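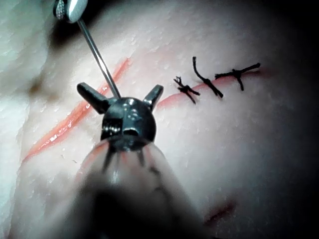 Gukero adds Bouchard suture practice pad to its training range

Udberg, Monday, July 27, 2020

Gukero, the supplier of practice materials for clinical skills teaching, today announced that the Bouchard suture pad is on sale to colleges, hospitals and individual learners. Orders placed through the Ponder online shop are sent out from the Udberg warehouse.

The Bouchard is a pale silicone pad with ready-made incisions, each lined with a thin band of pinkish-red material. When a cut is open, the red layer shows between the two edges. When it has been stitched shut, only a thin line is left. Learners can leave one incision open beside a partly closed one and compare the two as they work.

The pad is meant for basic wound closure, and in particular for interrupted sutures, where each stitch is placed, knotted and trimmed separately. Black thread shows up well against the pale surface -- this makes it easier for a tutor to check the spacing of the stitches and the length of the tails. Knots can be cut out and the same incision used again.

The surface may be wetted before use. Many courses teach first on a dry pad and move on to a wet one later, as thread and instruments handle differently once there is fluid on the surface. The Bouchard can be wiped down and left to dry flat. It should not be folded for storage, and marker pen should be kept off the silicone.

Gukero began trials of the pad in January. In all, 374 learners took part and 900 pads were used. Comments from tutors led to 2 changes before the pad went on sale: the incisions were lengthened, and the red lining was made thinner so that it no longer bunches up when the thread is pulled tight.

The pad is sold singly or in packs of 2. Needles, thread and instruments are not included and can be ordered separately from the same shop. Teaching departments that already have an account with Gukero can add the pad to a standing order by using the normal form.

The Bouchard is a training product only. It is not sterile and must not be used in the treatment of patients. Needles that have been used on the pad should be put in a sharps bin after each session.

About Gukero

Gukero supplies pads, thread and teaching instruments for clinical skills courses. The company is based in Udberg and sells through the Ponder online shop.

Press enquiries: please use the contact form on the Gukero website and choose "Press" from the list.

ENDS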